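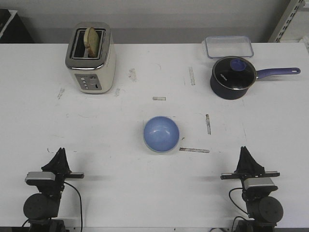
Desayuno en la mesa blanca

Galería de la cocina de prácticas de Zuvwood, febrero. Sobre la mesa hay pocas cosas: una tostadora, un cazo con tapa, un bol y un recipiente de plástico transparente. Son las piezas que usamos en el taller de desayunos, que este año tiene 8 plazas. Pan en rebanadas, de tono dorado pálido.

La tostadora

Dos ranuras, cuerpo color crema y remate de acero. Los cuatro botones van en columna y la palanca queda a la derecha, en una guía vertical. En el taller empezamos siempre con una sola rebanada – así se aprende antes a regular el tueste. Las migas se vacían al terminar cada turno. 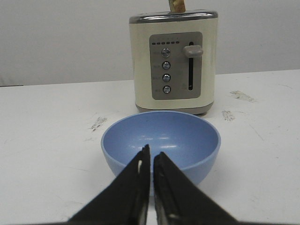
El bol y el cazo

El bol es redondo y liso, de un color claro entre el azul y el verde según la luz. Lo usamos para batir huevos o para la fruta. El cazo es azul marino, de mango largo, y la tapa de cristal lleva un pomo azul. En él calentamos 300 ml de leche para el chocolate, a fuego medio y sin dejar que hierva.

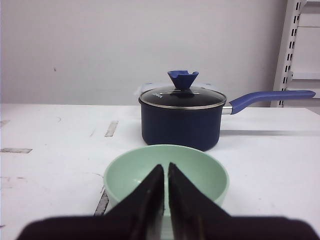
Reece Whiteley

La próxima galería estará dedicada a las sopas – mismo cazo, misma mesa. Las recetas del taller se pueden pedir en la recepción de Zuvwood.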